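厨房好物 > 台面收纳 > 收纳罐与木盖方罐

文/Jade Nuttall　八月

阅读时间:4分钟

先说好,我不是那种台面上什么都不放的人。烤箱、面包机、罐子、砧板,通通摆在外面,伸手就拿得到,我才会真的去用。以前试过全部收进柜子里,结果早餐麦片在最里面躺了一个夏天……所以这次换罐子,我的要求特别简单:好看到可以一直摆着,盖子单手就能开。

最后买的是 Tuncer 的木盖方罐,青绿色那款。下单之前我在灰色和青绿色之间来回纠结了好久,Reece 说灰色耐看,我偏不听!现在每天早上看见它心情都会好一点。
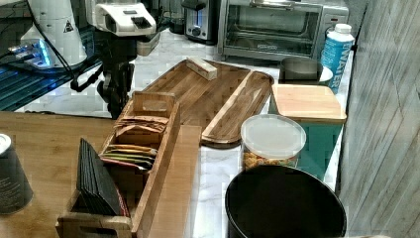 方罐的好处是靠墙放不浪费地方,圆罐之间总会空出一块,掉进去的碎屑特别难擦。木盖内侧有一圈硅胶,按下去能感觉到一点阻力,松紧刚刚好。我拿它装咖啡豆,一袋豆子倒进去还能剩一点空间放小勺子。缺点也有:木盖不能泡水,也不能进洗碗机,我都是拿湿布擦一擦,然后翻过来晾着。Trevor 家那个就是泡坏的,盖子翘了一个角,再也盖不平了。

和谁摆在一起也挺讲究。我试过把几个颜色鲜艳的罐子排成一排,太闹了。青绿色旁边放深灰的圆罐最顺眼,再来一个透明罐装麦片,什么时候该补货一眼就知道。透明的那个不用买贵的,盖子拧得紧就行。木砧板我也不收,平时就放在台面中间,切完面包擦干净接着放着,木头的颜色跟罐子的木盖正好呼应。 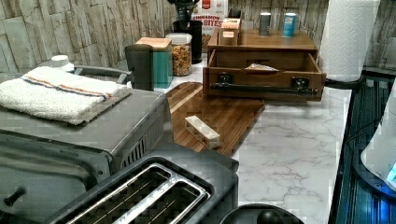 靠墙的木抽屉柜

这个是 Edov 的,我买它本来是想装茶包,后来什么都往里塞:封口夹、小包调料、橡皮筋、不知道哪来的备用钥匙。金属横拉手是我最满意的地方,手上沾着面粉也能用一根手指勾开。柜顶是平的,还能再放点小罐子小盒子,等于白赚一层。

要提醒一句,它的抽屉没有阻尼,关的时候别太用力,不然顶上的东西会跟着晃。我在底下贴了四个防滑垫,好多了。还有,买之前一定要量一下台面的深度!抽屉拉开以后要占不少地方,我第一次摆的位置太靠前,一拉开就撞到砧板,往后挪了一点才舒服。

价格不算便宜,我等到店里减了 40 块才下手。Colin 嫌贵,自己买了个没牌子的,用了几个月拉手就松了,现在每次来我家都要摸一下我的这个,哈哈。

纸巾架这种小东西也值得挑一挑

我喜欢黑色金属的,竖着一根杆,简单,跟别的小家电也搭。白色的我用过,溅上酱油以后怎么擦都觉得脏。杆子表面光滑一点更好打理,软布一抹就行。选的时候看看你习惯用多大的卷纸,有些杆子偏短,大卷放上去会露出一截。连接的地方别忘了擦,那种小缝最容易藏油,我一般等擦台面的时候顺手带过。

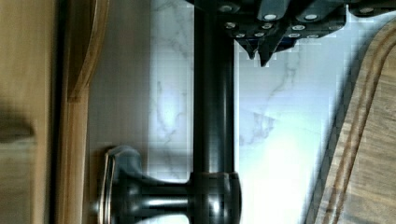 我的摆放习惯

• 每天要开的罐子放前排,不常用的往墙边靠。
• 烤箱旁边留出散热的位置,别拿罐子把它围起来。
• 抽屉柜前面不要堆东西,不然你很快就懒得开它了。
• 麦片罐装到八分满,太满了一开盖就撒。
• 木制的东西离水槽远一点。

常有人问我,台面上摆这么多东西不乱吗?

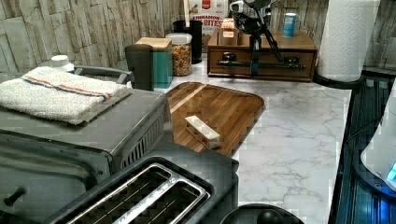
我觉得乱不乱主要看有没有固定位置。方罐来了以后就一直待在靠墙那一排,用完放回去,连想都不用想。Jordan 刚开始总把罐子随手一放,后来发现早上找咖啡豆要找半天,也就乖乖归位了。毛巾也是一样的道理,白色的叠好放在小烤箱顶上,擦手的时候伸手就有,带橙蓝细条的那种比纯白的好看很多。不过要开烤箱之前一定先把毛巾拿走,顶板会发烫,这个真的不能偷懒。

清洁方面,罐子我每次装新豆子之前洗一遍,罐身用普通洗洁精就可以,洗完敞着口晾一晚上。木盖和抽屉柜隔一阵子抹一点点食用级矿物油,用 Masumine 的小瓶装,200 毫升,我用到现在还剩大半瓶。油要少,抹完等它吸一会儿,再拿干布擦掉多余的,不然摸起来黏黏的。

方罐还有个小一号的,我打算再添 2 个装红茶和燕麦,颜色还没想好。如果你家台面不大,可以先从小号买起,觉得顺手了再加大号。抽屉柜目前店里只剩中等木色,浅色的要等 12 天左右才补货,想要浅色的先别急着付款,问问店员再说。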